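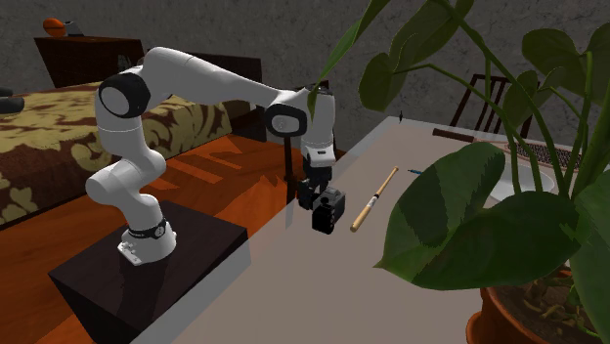
Issue 70, page 3

Simulated demonstrations: progress on the tabletop set

Work on the remote-control part of the Stitley project has moved into the simulator for the summer. Operators drive a rendered arm from their own desks, and each session is logged as a demonstration in the same format that the bench arm at Conalix uses. The training code reads both without conversion.

The tabletop set now holds 2,192 accepted demonstrations. A further 359 were recorded and rejected, most of them for one of two faults: the operator paused for too long above the object, or the fingers closed while the wrist was still turning. Pauses are a particular nuisance. A policy trained on them learns to hover, and once it hovers it may never come down. Operators are therefore asked to plan the reach before they take control and to end the session if they lose track of the object.

The current room is a furnished bedroom with the arm on a dark pedestal beside a long grey table. A boxy black object much like a compact camera, a baseball bat and a few smaller items are set out on the table, and a large potted plant stands close to the viewpoint with its leaves over part of the work area. Earlier rooms had bare walls and a clear view of the tabletop. Policies trained in them did well in the same rooms and poorly elsewhere, so clutter and partial cover are now part of the standard layout.

The boxy object and the bat call for different handling. A compact shape can be approached from straight above with the gripper pointing down. A bat is long, and its thick end is heavier than its knob end – a grasp taken too near the knob lets the other end swing when the arm lifts. Operators should grasp towards the thick end and lift slowly for the first part of the movement. The logger keeps joint positions, gripper opening and the operator's commands at every step, so a late correction is kept in full. Small corrections are welcome, as they show the policy how to recover from a slight error.

Two changes have been made to the hand controller. The dead zone has been reduced, which removes the jump felt at the start of slow movements, and wrist rotation can now be locked with the side button. Anyone still using the Hepburn driver should update it before the next session, as the old version ignores the lock.

Each operator is asked for 100 demonstrations in the new room. Recordings received after June 10, 2020 will go into the second training run. Comparison with hand-guided demonstrations on the bench arm is planned for October, using the Wirkedness test list and the same acceptance rules.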